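Culture > Technology > Opinion

News Reviews Opinion Podcasts About

The machine can find the shelf. Let's cheer for that.

By Marlies Zürcher
Jan 17, 2019

444 shares 26 comments

My grandmother ran a hardware store, and the chore she hated most was putting things back. Selling was fun. Ordering was fine. But every evening there was a bin of odds and ends by the register – hinges somebody had changed their mind about, a paintbrush returned with the sleeve still on, a box of screws from aisle two that had somehow traveled to the garden section – and every evening she walked the whole store with that bin on her hip, muttering, until it was empty.

I have thought about that bin a lot this winter, having spent a good part of it hanging around people who want a machine to carry it. And I'm going to come right out and say that I'm excited. I think the robots are getting somewhere with chores, real ones, the dull kind with corners and shelves in them. I also think most of us have been looking for progress in the wrong place, so let me try to say where I'd look.

Start with what we've had for decades. A welding arm in a car plant is a marvel, and it is also a kind of very strong clock. The car body arrives in the same spot every time, the arm goes to the same spot every time, and if you moved the car a hand's width to the left the arm would weld the air with total confidence. Everything hard has been taken out of the job in advance by people with tape measures. That's good engineering! I have no quarrel with it. But you can't run a kitchen that way, or a stockroom, or my grandmother's store. In those places the world has not been bolted down, and somebody has to look.

Looking is the part that has changed. When I was first shown around the workshop at Flerkarmont last September, Kamran Rashti gave me a piece of advice I've used ever since. "Don't watch the arm," he told me. "Watch the last inch." He meant the stretch between getting near a thing and having hold of it, or between being over a shelf and having set something down on it so it stays. An arm can swing across a room beautifully and tell you nothing. All the trouble lives at the end.

So I watched the last inch. I watched it for hours, on the floor and on the monitors, where they show you what the camera by the gripper takes in. And I came away with a new respect for shelving.

Think about a plain metal rack for a minute. You and I don't see a rack as a problem. We see it once, from the door, and our hands take care of the rest. Up close it's another matter. Brushed metal throws the light around, so that a ledge can look brighter than the thing resting on it. A shadow falls on the wall next to it and has an edge every bit as crisp, to a computer, as a real edge. There are rails and lips and grooves, and some of them will hold a box and some of them won't.

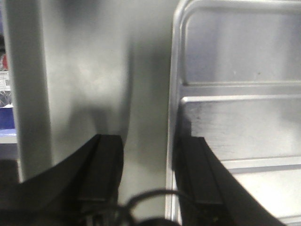
And a gripper, remember, gets in its own way. The closer it comes to the job, the more of its own view it covers up. We have the same trouble when we thread a needle, but we've got a neck to crane and a second hand to feel around with, and we've been practicing since before we could talk. Two stiff fingers and a lens have to make do with less. What impressed me is how often less is enough.

Amirhossein Babaei, who writes the software at Flerkarmont that decides where the fingers go, let me sit beside him through a long afternoon of put-away runs. The job was simple to describe. Take a small carton from a tote, find a free place on the rack, set it there, go back for another. They did 307 cartons the week I visited, and he was happy to tell me which ones had gone badly. A glossy one slid. One was put down half on a ledge and half on nothing. A few times the machine stopped short and simply waited, unable to make up its mind whether a bright strip of metal was a surface or a reflection.

I loved those pauses, and I mean it. A machine that stops when it isn't sure is a machine I would let into my house. The older kind would have pushed on. Babaei thought the pauses were embarrassing and wanted them gone by spring, and I suppose he has to think so, it's his job. But I kept picturing a new hire in my grandmother's store standing in the aisle with a box of hinges, frowning at the pegs. She would have kept that kid.

Now the cold water, and there's a fair amount of it.

It's slow. You would not pay for this by the hour. Simin Mahmoudi, who managed a stockroom at Ekstead before she took early retirement, came along on one of my visits and watched for a while with her coat on. She said she could have done the tote, had a cup of coffee and done the next one. She's right. She also pointed out something I had missed completely, that putting the carton on the shelf had never been the job in her stockroom. The job was noticing. You noticed that the tape on one was split, that the one behind it was last year's, that somebody had been using the bottom shelf for their lunch. You fixed six things on the way to doing one. The robot does the one.

I don't have a good answer to that. I think it's the best argument against people like me, and I'd rather hear it from Simin than from somebody who has never stocked a shelf.

The home is harder still. Manouchehr Arabzadeh, who spent years at Hegazy trying to build a kitchen helper and now teaches, told me the thing that beat his team was drawers. Opening them was fine. Closing them was fine if the drawer had been packed by an engineer. In a family's kitchen there's always a whisk or a ladle standing up a little too high, and you and I jiggle the drawer without even knowing we've done it. "We had no word for jiggle," he said. They tried to teach it for most of a year. He laughed telling me this, but I got the feeling it hadn't been a very funny year.

And still I'm an optimist. Let me try to earn that a little.

The first reason is that the failures have changed their shape. Ten years ago, if you asked why a robot had dropped something, the answer was usually that the thing had been in the wrong place. The world was blamed. Now the people I talk to say the machine misread a shiny surface, or chose a poor grip, or let go too soon. Those are the mistakes of somebody learning a trade. They can be looked at one by one and worked on, and each of them is a mistake about the real messy shelf. I find that thrilling, I really do, even when the carton is on the floor.

The second is that nobody I met was asking for a tidy room first. At Starkance, a small outfit that tests grippers for warehouses, they made a point of leaving things as they were on the day I came by. Cables where cables end up, scuffed racks, bins of mixed stuff off to the side. For a long time the demonstration was the thing, with a clean table and one red ball. If a company will let you watch its robot in a room that looks worked in, take the invitation.

The third is smaller and more personal. My hands aren't what they were. I can't do the top shelf in my own pantry now without a stool, and I don't like the stool. I don't need a butler, and I don't need anything with a face. I'd be delighted with a slow, careful arm that could put 2 cans of tomatoes where the tomatoes go while I'm in the other room reading. It can take all morning. It can stop and wait when the light's bad, and I'll come and turn the lamp. That seems like a fair way to share a chore, and it's a lot closer than the housekeeper from the cartoons.

So can machines do chores yet? Some of one chore, in some rooms, slowly, with a person nearby. I know how thin that sounds. But go and stand next to one, if you get the chance, and keep your eyes on those last few moments above the shelf, when the fingers have nearly arrived and the thing has to work out what's metal and what's only light. I've seen it get that right many times now, and I still lean forward in my chair.

My grandmother's store is a dentist's office these days. I'm going back to Flerkarmont when the new grippers are fitted, and Simin has said she'll come too, provided somebody else drives.

Share this article 26 comments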